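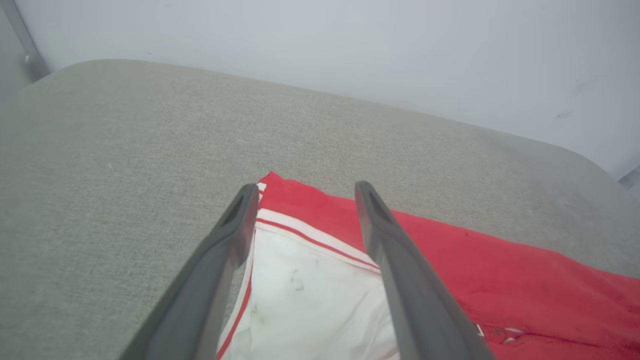
The Brurkby Cultural Association maintains a stock of performance clothing that is lent to members and to visiting groups. Since the last inventory, the stock has stood at 179 pieces, and 70 of these combine two or more colors. Our written care procedure treats every cotton item alike: one warm cycle, standard detergent, line drying. That procedure is adequate for plain items, but a red and white piece laid out on light gray upholstery shows the difficulty plainly enough, as any loss of red would have both the white portion and the covering to settle on. In the most recent laundering, several white collars acquired a pink tint. We wish to revise the procedure before the May performances and request advice on the following points.

- Is a colorfastness test necessary for each piece, or may one piece represent a batch from the same supplier?
- Can the tint be removed from collars that have already been dried?
- Should multicolored pieces be stored flat or on hangers?

The budget for this work is limited to 300 dollars. Replacement of the affected pieces is therefore not under consideration at present. Care labels are missing from most of the older stock.

**Ohemaa Ayaaba**

---

With respect to the first point, testing by batch is acceptable only where the pieces were purchased together and have been laundered the same number of times. Older stock of mixed origin should be tested piece by piece. The test itself is brief. Dampen a white cotton cloth with cool water and a drop of the detergent normally used, press it against an inside seam of the darkest color for one minute, and examine the cloth in daylight. Any transfer of color places the piece in a separate group, to be washed alone in cold water.

With respect to the second point, the pieces should not be machine dried again until treatment is complete. Heat tends to make the transferred dye more difficult to remove. An oxygen-based color-safe bleach, dissolved fully in cool water according to the package directions, may be used on cotton and most cotton blends. It should not be used on wool or silk. Chlorine bleach should be avoided on any piece with a red portion. Where labels are missing, the fiber must be established first, and a hidden area must be tested before the whole piece is soaked.

The soak may be repeated. At Lelness we have had collars that required three treatments, and two that did not recover at all. 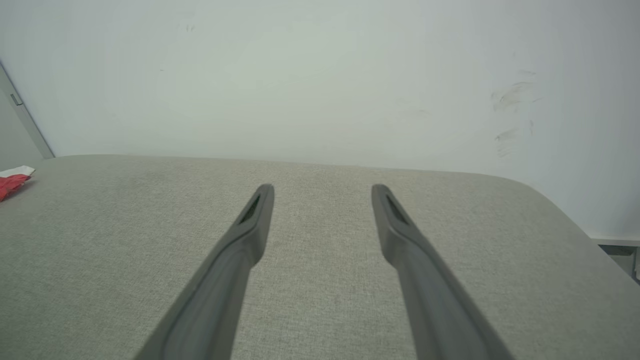 Torben Brandes has objected elsewhere on this site that soaking an entire two-color garment invites the red to run a second time, and that only the stained section should be immersed. His objection has merit where the sections can be kept apart. On a collar this is practical. On a striped body it is not, and the full soak remains the usual course. In either case the piece should be removed promptly, rinsed until the water is clear, and dried flat on a white towel away from direct sun.

**Britta Böttcher**

---

Color catcher sheets work fine. We put two in every load and have had no complaints. Storage: hangers.

**Marlene Brandes**

---

I would supplement the replies above on the matter of storage, which has been treated rather briefly. Heavy knitted pieces should be folded and laid flat, as hangers distort the shoulders. Woven shirts and blouses may be hung. Pieces in contrasting colors should be fully dry before they are put away, and white acid-free tissue should be placed between the colored and white portions wherever they are folded together.

The surface used for folding and inspection also deserves attention. A padded, fabric-covered surface is gentle on trim, but it should be vacuumed before use, and damp items must not be placed on it without a clean white sheet underneath.
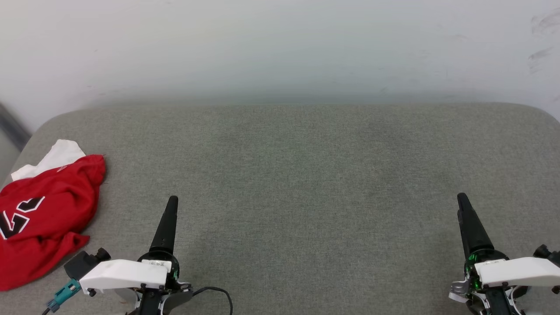 *Gray fabric-covered work surface with rounded corners.*

Sheets of the kind Ms. Brandes mentions capture loose dye in the wash water. They do not protect against contact between wet garments left in the drum, and in our experience at Tomton the latter was the more frequent cause of staining. Loads should be emptied as soon as the cycle ends. Our revised procedure assigns this duty to a named person on each laundering day, and the name is entered in the stock record.

**Roswitha Dreßler**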